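Where the Evening Goes: Study Habits and Shared Tables at Omcombe

Student project report, second-year Social Research Methods
Submitted Mar 22, 2022

Why I picked this subject

When I started at Omcombe I did most of my reading in bed, and I did it badly. My grades in the first December were nothing to write home about (I did write home about them, and my mother was very kind). Over the winter I got into the habit of walking down to the Grundotska building after dinner and sitting at whatever table had a free chair, and within a few weeks I was getting through chapters I would have put off for days. I wanted to know if other students had found the same thing, and whether it was the table, the company, or simply the walk over that did the trick.

My supervisor warned me early on that "studying" is a slippery word, and that people tend to report more of it than they do. I have tried to keep that in mind all the way through, and where I think an answer was a little generous I say so.

The places I looked at

There are three buildings on campus that stay open into the evening. The main library is the obvious one, and it has the strictest rules about noise and food. The Vosau reading rooms are smaller and older, with high windows and radiators that clank. Grundotska is the newest of the three and has a bit of everything in it, from seminar rooms to workshops to long tables, and it was by far the most popular answer when I asked people where they would go if they had a paper due. 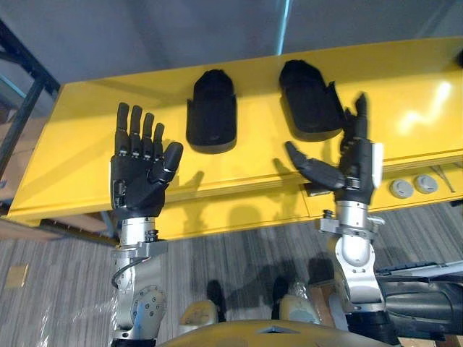
Long yellow table, Grundotska building.

Ambaye, the café next door, is not a study space on paper, but so many students named it that I added it as a fourth place halfway through. I wish I had thought of it at the start, as my earliest forms have no box for it and a few people wrote it in the margin instead.

How I collected the answers

I used a short paper questionnaire and a study diary. The questionnaire had 8 questions on one side of a sheet, and I left stacks of it at the entrance to each building with a shoebox for the returns. In the end I had 177 filled-in sheets that I could read and use. Some others came back blank or with drawings on them, and I left those out.

The diary was more work, both for me and for the people who agreed to keep it. They were asked to write down each sitting over two weeks: where they were, whom they were with, what they meant to do, and what they got done. I had 94 diaries back by the deadline, which was more than I had dared hope for. Together they contained 3,459 entries, and typing those into a spreadsheet took up nearly all of my reading week. I would strongly advise anyone repeating this project to set up an online form, even though the paper ones were lovely to read and some of them had coffee rings and little notes to me in the back.

Everyone who took part signed a consent slip, and I replaced names with code numbers before I started sorting anything. The slips are kept apart from the diaries in my supervisor's office.

What people told me

The first thing that came through was how much people care about having the same seat. I had expected students to talk about quiet, or outlets, or closing times, and they did, but again and again the diaries came back to a particular chair. One student described doing a full lap of the Vosau rooms and then going home when "her" corner was taken. Another wrote that he could work anywhere so long as his back was to the door.

The second was company. Most diary keepers preferred to sit near other people without talking to them. Several called this "studying alone together," and I have borrowed the phrase for my own notes. Friends were a mixed blessing. A friend on the same course was usually described as a help, especially the night before a test, while a friend from another course more often turned the evening into a long chat — a pleasant one, going by the diaries, but not one that left much on the page.

The third was the walk. This was my own pet theory, so I tried hard not to go looking for it, but a good many people brought it up without being asked. They wrote that putting on shoes and a coat made the evening feel as if it had started. Students who lived furthest out seemed to stay longest once they had arrived, perhaps just because they did not fancy going back out in the rain.
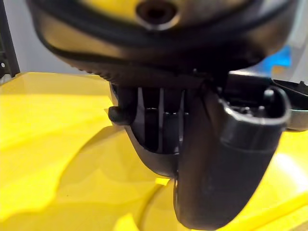
What I would do differently

The biggest weakness is who filled in the forms. By leaving them at the doors of study buildings, I mostly reached people who already go to study buildings. Students who work at home, or at a job in the evenings, or who look after someone, are hardly in this report at all, and I am sorry about that. A few copies left in the laundry room and at the bus stop shelter might have made a real difference.

Two weeks was also a short stretch, and it fell in a fairly calm part of the term. I suspect the diaries would look quite different just before exams, when every chair is taken and people get less fussy about which one is theirs.

Last, I should have asked what people were studying. Someone solving problem sets and someone reading a novel for class may want very different evenings, and my questions treated them as the same. My supervisor did point this out when I showed her the draft sheet, and I was too keen to get the copies printed to listen properly.

Thanks

Thank you to everyone who kept a diary, to the front desk staff who looked after my shoeboxes, and to Ambaye for letting me sit for a whole afternoon over one pot of tea while I sorted the replies. A blank copy of the questionnaire is attached as Appendix A, and the coding sheet as Appendix B.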